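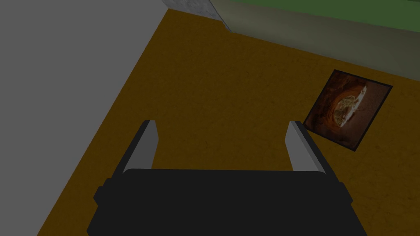 The buyer from Narklow asked to speak first and was allowed to, although the previous minutes had not yet been signed. Narklow's view was that the group had spent three meetings arguing over which gripper to buy and had never agreed what it was for, and that a simulation would let everyone carry on like that until the money ran out. The chair said the remark would be minuted. It has been.

Equipment Planning Group
Minutes of the meeting held on July 7, 2018
Small meeting room, Grandberg site

Present: the chair, the secretary, two members from production, one from stores, one from maintenance, the Narklow buyer, the finance member.
Apologies: the safety adviser.

1. Minutes of the May meeting
Agreed, with one change. Under item 4, "the group supports the purchase" should read "the group supports looking at the purchase". Production did not think there was much difference. Finance did.

2. Matters arising
Stores had been asked in May for a list of the lines that might be picked by a machine. The list runs to 464 lines. Maintenance asked how many of these were flat items — cards, sleeves, printed inserts — and stores said 178. Maintenance pointed out that flat items lying on a flat surface are the hardest thing to get hold of with two fingers, and that every supplier's talk so far had used boxes. Stores agreed to mark the flat lines separately.
Action: stores.

3. Two-finger gripper, simulation work
Production reported on the simulated trials. The model has a two-finger gripper in it and a flat picture card on the floor, and the task is for the gripper to go to the card and pick it up. Production is pleased with how quickly the model can be changed and said that a new layout can be ready the same afternoon.

The chair asked what a pick in the model told us about a pick in the stores. Production said it told us whether the approach was sensible. Maintenance said the card in the model had no thickness to speak of, and wanted to know what the fingers were supposed to close on. Production said the supplier, Hervieu, had offered a finger with a thin lip. Maintenance asked whether anyone in the room had handled one. No one had.

Finance asked whether the simulation licence was a running cost or a one-off. Production believed it was yearly. Finance asked for this in writing before it went anywhere near the budget sheet.

It was noted that suction had been ruled out at an earlier meeting on grounds of noise, and that the noise had never been measured. The group did not reopen the matter but the secretary was asked to find the paper.
Action: production (licence terms); secretary (suction paper).

4. Quotations
Two quotations were tabled.

Hervieu: 2,790 for the gripper and fingers. Delivery extra. Fitting not included. Spare fingers priced at 162 a pair.

Estent: no figure. The covering letter offers "a solution matched to your needs" and invites the group to a demonstration day. The Narklow buyer said the firm had sent Narklow the same letter last year and that no figure had followed then either.

Maintenance asked how long a pair of fingers lasts. Hervieu's sheet says "long service life in normal use". The chair asked that this be put to them as a number of picks, and that they be told what we pick. Finance said that without that number nobody could budget for spares, and the price of the gripper was the least interesting figure on the page.

Production felt the discussion was going the same way as in May and that the order could be placed now, with the spares dealt with later. Three members were against.
Action: production to write to Hervieu.

5. Budget line
Finance proposed that the line stay in the plan but be marked "not released". Production asked for part of it to be freed for a trial unit. Finance would accept a loan or a hire, if Hervieu does either, but would not accept a purchase described as a trial. Agreed on that basis — production asked for its disagreement to be recorded.

The arm itself was not discussed. The chair reminded members that it has not been approved, and that a gripper on its own picks up nothing.

6. Floor space
Stores was asked whether the bay by the rear doors could be cleared. It could, if the pallet racking went somewhere else. Stores has no view on where. Deferred.

7. Any other business
Narklow asked whether it could be sent papers more than one day ahead. The secretary will try.

The kettle in the small meeting room has failed its test and has been labelled. Maintenance will replace it from the ordinary budget.

8. Next meeting
To be fixed when Hervieu has replied. If there is no reply, the chair will decide whether a meeting is worth holding.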